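Arbeitsplatten aus Holz ölen und sauber halten

Geölte Arbeitsplatten brauchen etwas Pflege, dafür lassen sich die meisten Schäden selbst beheben. Im ersten Jahr zweimal ölen, später reicht es meist im April, wenn die Heizung nicht mehr läuft und man gut lüften kann.

Vor dem Ölen
Alles abräumen und die Platte mit einem feuchten Tuch und wenig Spülmittel abwischen. Über Nacht trocknen lassen. Raue Stellen mit 200er Papier in Faserrichtung schleifen, den Staub absaugen und nebelfeucht nachwischen. Tiefe Kratzer vorher mit gröberem Papier angehen, immer großflächig – sonst bleiben Mulden.

Öl auftragen
Das Öl dünn mit einem fusselfreien Lappen verteilen und nach 20 Minuten den Überschuss abnehmen. Eine zweite Schicht frühestens nach 9 Stunden. Am Spülbecken und an den Stirnkanten darf es etwas mehr sein, dort zieht das Holz am stärksten. Ölgetränkte Lappen können sich selbst entzünden, also ausgebreitet im Freien trocknen lassen.

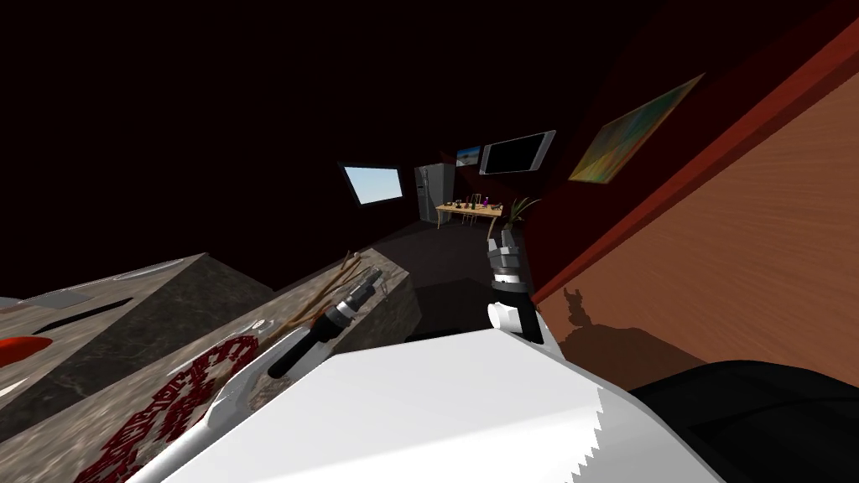 Flecken
Wasserränder verschwinden oft schon mit etwas Öl und einem Schleifvlies. Bei Rotwein oder Roter Bete hilft Zitronensaft, kurz einwirken lassen und abwaschen. Schwarze Flecken von nassen Eisenpfannen sitzen tiefer, da muss geschliffen werden.

Fugen am Becken
Rissiges Silikon ganz herausschneiden, nicht überspritzen. Die Fuge entfetten, neu füllen und 2 Tage kein Wasser daran lassen.

Text: Relu Mocanu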